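Growing basil indoors through the winter?

Fatima Ugwu
January 15, 2018

I finally got a sunny kitchen window (moved to Drusau in the fall!) and I want fresh basil all winter. My first pot from the grocery store went limp in 11 days. Second one is going the same way. Help!
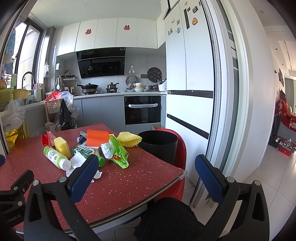 Should I split up a grocery store pot or leave it alone?

Split it! Those pots are usually a whole crowd of seedlings fighting over a cup of soil. Pull them into small clumps, give each its own pot and they take off.

Danang Wuisan

Splitting is my favorite part, you get four plants for the price of one. Water the day before so the roots come apart easily, and don't panic if they sulk for a while. Mine looked awful for a week and then went crazy.

Also pinch the tops! Right above a pair of leaves, every time. I was scared to do it my first year and ended up with tall skinny stems and flowers.
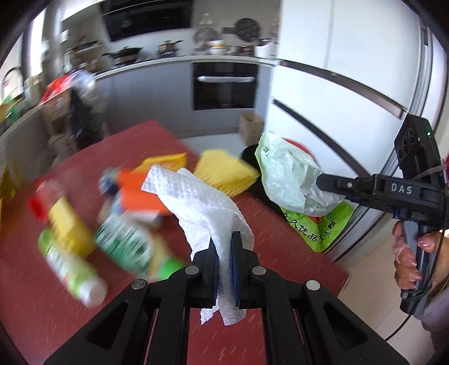

After pinching I stick the longer tips in a glass of water on the sill, and most of them root. Change the water every couple of days. I had 20 going last February and gave them to everybody at work.

Salamatu Isah

keep it off cold glass at night. mine turned black

Ifeanyi Akpan

Agree with Danang on everything except the window. Mine got leggy there until I hung a cheap grow light over it, 14 hours a day on a timer. Huge difference, the leaves are enormous now!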